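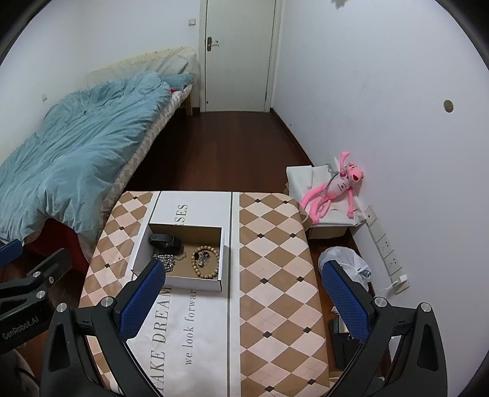
Storing Small Items in a Rented Room
Project report, Home and Living Spaces, second term
Group: Itzel Olvera, Iñaki Montes, Roos Mulder
Supervisor: Veerle Kramer

1. Background

Students in furnished rooms usually get a bed, a table and not much else. Jewelry and watches end up on the nearest flat surface, and they get lost there. Our project looked at whether a plain gift box, kept on the low table by the bed, works as a daily storage place. We did not want to buy anything. The box had to be one the student already owned.

2. Method

We sent a short survey to 172 students in two residence buildings and got 163 usable answers. After that, 19 students agreed to keep a box on their table for the month of March and write down each time something went missing.

The test room was set up the same way each time. The table had its usual diamond-pattern cloth and the white runner with "MAKE DREAM" on it. The box was white cardboard with a brown cardboard lining, and the lid was left flat behind it. We put in a black watch, a silver chain necklace and a bracelet of light-brown wooden beads with a small silver charm.

3. Results

The watch gave no trouble. It has a stiff enough shape to stay in its corner. The bracelet also kept to its own side, and most students put the charm inside the loop without being asked.

The necklace was the weak point. A chain dropped in a pile tangles, and when it lies right under the watch the two catch on each other. Six students reported this in the first week. Roos tried a folded strip of card as a divider – it helped, but it slid when the box was moved.

Leaving the lid off made a difference. Students who closed the box every night used it less, and by the third week some had gone back to the windowsill.

The patterned cloth also came up in the notes. Small silver things are hard to find on it, and two students took it off the table for that reason.

4. Problems

Our diary sheet was too long. Several students filled in the last week from memory, so we left that week out of the totals. Iñaki redid the tables in April.

5. Next steps

Oluf Hviid from the second-year group has offered to test glued dividers in the same kind of box. We would also like to try a shallow box, with the chain laid out straight along one side. The survey form and diary sheets are in the appendix.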